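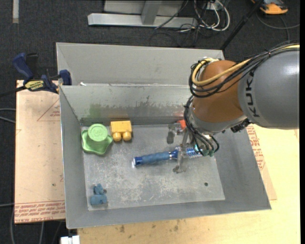 Home | Syllabus | Handouts | Contact

Event Design, Unit 2: Table Linens
December – Kavinda Bhuiyan

Start with the table, then choose the cloth. A 60-inch round needs a 120-inch cloth to reach the floor at standard height. Allow two spare cloths per order.

Drop is the length hanging past the edge. For a lap-length drop, plan on 10 to 15 inches.

Napkins: order one per guest plus a few extra. For the Halás dinner (33 guests) we will work out the full order in class.

Color – view swatches under the room's evening lighting. Ivory and white look alike in a catalog and clash on a table.

Reading: Šťastný, chapter on rentals. Bring your floor plan.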